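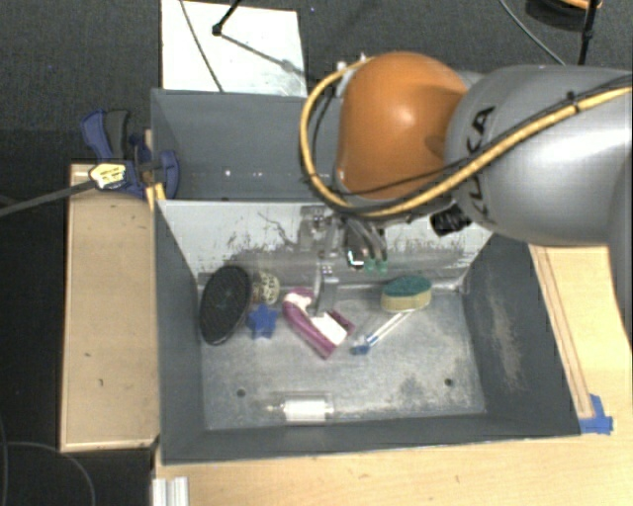

Please don't repaint it, Rohani Goh wrote to me when she heard the odds-and-ends bin at Kundura was up for a freshen-up. She says a bin that has had household bits dropped into it day in, day out ought to look like it, and that new paint would be scratched again by the end of the month.

I'm with her on this one! The bin has been the talk of our little swap shop all through January, which tells you how quiet January has been. It's grey, it's rectangular, and the pale panel at the far side is covered in dark scratches and worn patches. There's a long chalky scuff down the right wall as well, and I've grown rather fond of it.

Arnar Kárason sees it differently. He'd like the whole thing sanded and given a coat of something cheerful, and he has a quote from Taketti for 90 pounds, with the bin away for 4 days. Fair enough, he has done the homework — but I can think of plenty of other ways to spend 90 pounds, starting with the draught by the back door.

So for now the paint can wait. What is changing is how we use the bin. From next month it's for small household things only, the sort of stuff that rattles about in a kitchen drawer until you can't shut it (mine included). Clothes go on the Hidayat rail as before, and books still go upstairs. Please wipe things before you bring them in, and if something has a lid, bring the lid! We had 49 swaps through the shop last month and 21 of them were for kitchen bits, so there's clearly an appetite for it.

We'll be emptying and sorting it at four in the afternoon on opening days, and anyone who fancies a rummage is welcome to come along then. Arnar is keeping the Taketti quote in the desk drawer, and he has asked me to mention that it's good until the end of March.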